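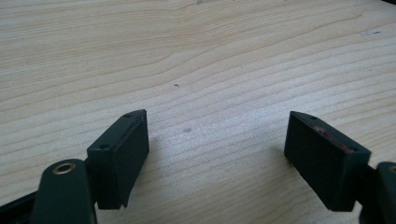
Sinmont says the detector card is within spec, passed its self-test twice, and should not be swapped again until the loop and lead-in have been tested from the pull box. Any further card sent out under warranty will be billed if it comes back with no fault found.

Noted. No more card swaps on this ticket. Field testing moved to the top of the list.

## Ticket summary

- **Site:** Verhoeven Road at the Hosport on-ramp, signalized
- **Equipment:** Sinmont detector card, inductive loops in pavement
- **Maintained by:** Jultitton signal shop
- **Opened:** 26 January 2022
- **Priority:** Medium
- **Symptom:** Constant call on the left-turn phase. The phase runs to max green every cycle with no vehicle in the turn lane.

## Original report

Drivers on Verhoeven Road report long waits on the through movement, mostly overnight. The controller log confirms it. Left-turn phase shows a continuous call from shortly after midnight until morning, then normal calls, then a continuous call again after rain. Max green on that phase is 90 seconds, so the backup on the main line is visible from the ramp.

## Checked so far

1. Controller reset. Call returned on the next cycle.
2. Detector card swapped with the adjacent slot. The fault stayed with the loop and did not follow the card.
3. Replacement card installed in the original slot. Same result.
4. Sensitivity lowered one step. The false call dropped out less often, but motorcycles were missed. Setting restored.
5. Frequency changed to rule out crosstalk with the through-lane loop. No change.
6. Pedestrian button inputs disconnected for one cycle. No change, buttons reconnected.

Steps 2 and 3 should have closed the question of the card. Leaving them in the log for whoever picks this up.

## Field test, cabinet and pull box

Measured at the cabinet terminals with the card removed:

| Test | Result | Comment |
|---|---|---|
| Inductance | 162 µH | Steady, in line with the site record |
| Series resistance | Drifts | Climbs when lead-in is moved by hand |
| Insulation to ground, lead-in only | Above 1,000 MΩ | Pass |
| Insulation to ground, loop included | Low, unstable | Fail |

The lead-in was separated from the loop wires in the pull box before the third line was taken. It is good from the cabinet to the box. That leaves the splice and the loop itself. 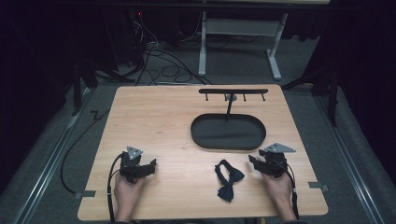

The site record has the left-turn loop as a plain rectangle with square corners. The saw cuts in the pavement do not match it. There has been a patch at the stop line, and the wire seems to have been rerouted past the patch with a curved cut and a single splice on the approach side. For anyone working from the old drawing, the layout is closer to the navy bow tie on the table: the neck strap is the loop, curving up and away, and the bow is where both wires come back together. The splice is at that point. Mark up the drawing before filing it.

The splice kit in the pull box was cracked along one side. Water was standing in the box to the level of the splice. Wires were twisted but not soldered under the tape.

## Action taken

- Box pumped out, drain cleared of gravel
- Splice cut back to clean copper, soldered, sealed with a new kit
- Splice hung from the upper hook in the box
- Card reinstalled, sensitivity at original setting
- Detector log turned on for this phase
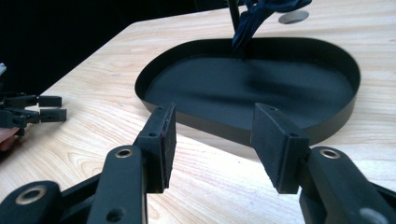 *Attachment 3: black oval tray on wooden tabletop.*

## Retest

Insulation with the loop included is now a pass, though lower than the lead-in alone. Series resistance no longer moves when the cable is handled. Left-turn phase skipped correctly with the lane empty and came up correctly with a service truck on the loop. Motorcycle test not done, traffic too heavy.

## Open items

- Motorcycle test on the left-turn loop, overnight shift
- Pull detector log after the next rain and attach it here
- Recheck insulation in February. If it has dropped, schedule a new saw cut and abandon the existing loop
- Return the spare card to Sinmont, marked untested by us
- Through-lane splice in the same box uses the same older kit. Separate ticket needed

Status changed to **Monitoring**. Do not close until the rain log is attached.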